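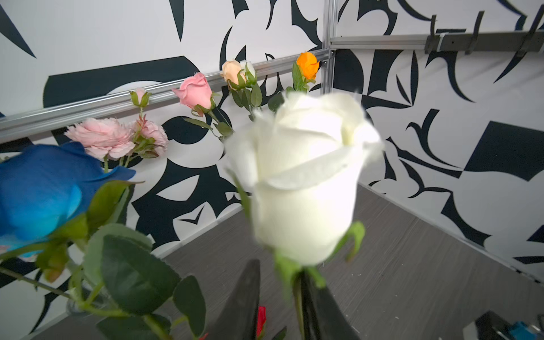 Sorting artificial stems by head size

2019-01-27

I had put off reorganizing the artificial flowers since July. They lived in one deep box, mixed by color and length, and every arrangement began with ten minutes of untangling leaves. The box is gone now and the stems are sorted, so I am writing down the method while I remember it.

The first attempt was by color. It works for blue and orange, where there is little to confuse. It does not work for pink, which runs from nearly white to something close to salmon, or for peach, which I filed under pink one evening and under orange the next.

The second attempt was by head size, and I kept it. There are three groups:

Large: full roses, and the big buds that read as a full flower from across a room. White and blue are mostly here.
Medium: half-open roses and the ruffled ranunculus types.
Small: tight buds on thin stems, used as filler.

Color is now only the order within a group, light to dark. Peach sits between white and pink and I have stopped arguing with it.

Stem length turned out to matter less than I thought. The wire core in the Prander stems can be bent back on itself, so a 300 mm stem goes into a low vase without cutting. The Zelel ones are stiffer and keep a kink if bent twice in the same spot. I cut those to 200 mm with side cutters, not scissors, and file the end. Cut wire scratches glass.

Leaves are the real storage problem. The serrated edges catch on ruffled petals and pull threads out of the fabric. I now fold the leaves down along the stem and hold them with a paper band before a stem goes away. Buds with loose sepals get the same band, placed 2 cm below the head. Any higher and the sepals take a set and stick out sideways.

Dust: a soft brush, always from the center of the bloom outward. Oľga Vondráček recommended a hair dryer on the cold setting for the ruffled ones, and it is faster, but hold the head from underneath or it will spin on the stem. I have not tried washing any of them. Dark blue dye worries me next to white.

The final count is 109 stems, after throwing out the ones with split heads. Four of the split ones were repairable with a drop of fabric glue at the base of the calyx – the rest had lost the plastic cup that holds the petals together, and glue has nothing to grip there.

Still to do: labels for the small group, and a better place for loose leaves.

Share this post
2 comments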